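4.2 Stacking task

Teams in the Faseo course programmed two arms to build a three-block tower inside a square marked with black tape. The block order was fixed: red, yellow, green. Each of the 12 teams had 20 attempts, and a run counted only if the tower stood after release. Across all runs, 7 were dropped for logging errors. Students wrote their own grasp and release routines in Sirko, the course control library. Figure 3 shows the left arm holding the green cube before placement.
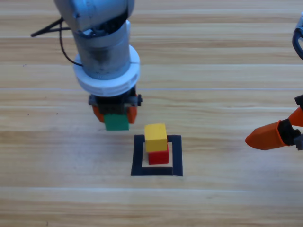

Ilse Varnhagen, Course Instructor and Corresponding Author

Figure 3. Stacking task with the red and yellow cubes in the taped square and the green cube in the left gripper. The right gripper is empty.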